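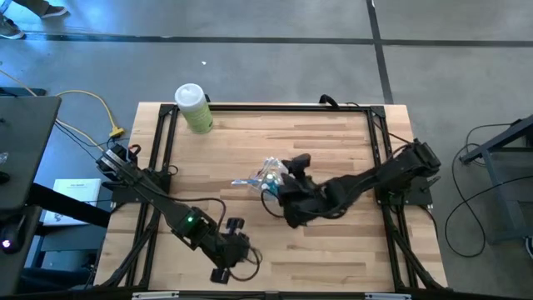
Baustoffkunde II, Teil Bodenbeläge
Skript zur Einheit 4: Zementestriche im Nutzbereich, Feuchte, Fugen und Rissbilder
Bearbeitung: Umut Erdem, nach Unterlagen von Noboru Sakai

4.1 Abgrenzung

Behandelt werden Zementestriche (CT) nach DIN EN 13813, die als Verbundestrich, auf Trennschicht oder auf Dämmschicht eingebaut werden. Calciumsulfatestriche (CA) kommen in Einheit 5. Gussasphalt ist nicht Prüfungsstoff.

Die Bezeichnung eines Estrichs enthält Bindemittel, Druckfestigkeitsklasse und Biegezugfestigkeitsklasse. CT-C25-F4 bedeutet: Zementestrich, Druckfestigkeit 25 N/mm², Biegezugfestigkeit 4 N/mm². Bei schwimmenden Estrichen ist die Biegezugfestigkeit maßgebend, beim Verbundestrich die Druckfestigkeit und der Haftverbund zum Untergrund.

4.2 Schwinden und Schüsseln

Zementestrich gibt nach dem Einbau Wasser nach oben ab. Die Oberseite trocknet schneller und verkürzt sich stärker als die Unterseite. Bei schwimmenden Estrichen heben sich dadurch die Ränder und Ecken an, man spricht vom Schüsseln. Mit fortschreitender Trocknung bildet sich die Verformung teilweise zurück. Wird in diesem Zustand bereits ein starrer Belag verlegt, senken sich später die Ränder ab und die elastische Randfuge reißt.

Einflussgrößen:
Wasserzementwert
Sieblinie und Anteil an Feinkorn
Estrichdicke
Luftzug und direkte Sonne in den ersten Tagen
Nachbehandlung

Zu viel Anmachwasser ist auf Baustellen der häufigste Fehler. Der Estrich lässt sich dann leichter abziehen, schwindet aber stärker und sandet an der Oberfläche ab.

4.3 Fugen

Bewegungsfugen des Bauwerks sind deckungsgleich durch den Estrich und den Belag zu führen. Randfugen trennen den Estrich von allen aufgehenden Bauteilen. Der Überstand des Randstreifens wird erst nach dem Verlegen des Belags abgeschnitten, bei textilen und elastischen Belägen nach dem Spachteln.

Scheinfugen werden in den frischen Estrich eingeschnitten, höchstens bis zu einem Drittel der Dicke. Sie legen fest, wo der Riss entsteht. Nach der Trocknung werden sie kraftschlüssig mit Harz geschlossen. Bewegungsfugen dürfen nie so geschlossen werden. In Klausuren wird das regelmäßig verwechselt.

4.4 Feuchtemessung

Für die Belegreife ist die CM-Messung anzuwenden. Elektronische Geräte dienen nur zur Eingrenzung der Stelle, an der die Probe entnommen wird.

Ablauf:
Probe über den gesamten Querschnitt mit Hammer und Meißel entnehmen
Prüfgut zerkleinern, mischen, einwiegen
Prüfgut mit Kugeln und Calciumcarbid-Ampulle in die Flasche geben, verschließen, schütteln
Druck nach der vorgeschriebenen Zeit ablesen, umrechnen, protokollieren

Als Grenzwert für unbeheizten Zementestrich verwenden wir in den Übungen 2,0 CM-%. Bohrmehl ist als Prüfgut ungeeignet, beim Bohren verdunstet Wasser.

4.5 Fallbeispiel Lagerhalle Dodura

Halle mit Zementverbundestrich auf Stahlbetonplatte, 394 m². Der Bauherr meldete im Dezember Hohlstellen und netzartige Risse in der Nähe des Tors. Das Büro Bagheri klopfte die Fläche ab und ließ an 2 Stellen Haftzugproben ziehen. Der Bruch lag beide Male in der Kontaktzone. Laut Bautagebuch wurde der Untergrund gekehrt, aber weder gestrahlt noch gefräst. Die Haftbrücke war vor dem Estrichauftrag angetrocknet.

Zur Sanierung wurden die Hohlstellen im Torbereich ausgebaut, der Untergrund kugelgestrahlt und der Estrich frisch in frisch auf neuer Haftbrücke ergänzt. Kleinere Hohlstellen ohne Risse blieben im Bestand und wurden im Plan markiert. Das Protokoll von Bagheri liegt im Kursordner.

4.6 Übungsaufgaben

1. Erläutern Sie die Bezeichnung CT-C35-F5.
2. Skizzieren Sie die Verformung eines schwimmenden Estrichs zwei Wochen nach dem Einbau und nach Erreichen der Belegreife.
3. Ein Raum im Objekt Hullis hat L-förmigen Grundriss. Tragen Sie Rand- und Scheinfugen ein und begründen Sie die Lage.
4. Welche Angaben fehlen im Messprotokoll Hullis (Anhang B)?

Abgabe von Aufgabe 3 auf Papier, Maßstab 1:200 genügt nicht, bitte 1:50.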